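# Drukar Two-Arm Table, for recording examples

Most kits in this class are sold on how many tasks they can learn. We'd ask how many usable recordings you get before lunch. 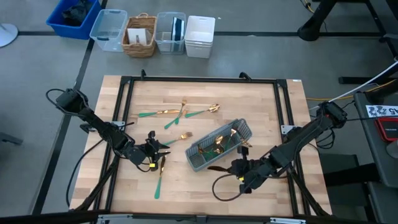 The Drukar is a butcher-block table with a metal frame and an arm on each side. A person drives both arms through a chore, the table stores the motion and the video, and your training code does the rest. Or doesn't. We sell the table, and we make no promises about the model.

**What you should know first**

- Plan on 100 recordings per chore before you judge anything. Joana Vilela, who runs our test bench in Birkach, throws out nearly 6 in every 100 of hers.
- Cutlery is a hard start. Forks and spoons overlap, and shiny metal can fool a camera. If a seller only shows you foam cubes, ask for forks.
- Two arms take longer to learn to drive than one. Allow 3 mornings per operator.
- Moving the arms along the rails means a new calibration. Older recordings may not mix well with new ones.

**In the box:** table, frame, two arms with grippers, clamps, cables, recording software. Baskets and household items are up to you.

**Not included:** a trained model. Plarnetti offers one for sorting tableware – we haven't seen it work on anyone else's forks.

Orders and awkward questions go to Duarte Nogueira at the Birkach office. Lead times are longer in July.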